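3.2 Household Survey

The survey was carried out in the Berkmont and Maglaya halls of residence between December and the end of the spring term. A total of 102 students returned the questionnaire, and 18 of these agreed to keep a clothing diary for 50 days. Each diary recorded what was worn, what was washed and what stayed in the wardrobe.

Participants were asked to lay garments flat on a bed before measuring them, as hanging items gave uneven readings at the hem. Colour was noted in plain terms — lime green, navy, cream — and the fibre content was copied from the care label where one remained.

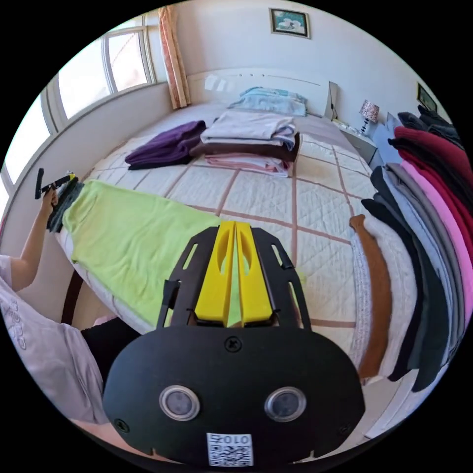
3.3 Results

The diaries listed 805 garments in all. Almost 50 per cent were not worn during the recording period. Coats and formal wear made up the largest share of unworn items, followed by gifts. Students in Maglaya washed their clothes less often than those in Berkmont, where the laundry charge is included in the rent.

3.4 Limitations

Diaries were completed by the participants themselves and could not be checked. Two were returned with pages missing and have been kept in the totals.

Cherry Mae Macaraeg
Submitted Thursday, April 7, 2022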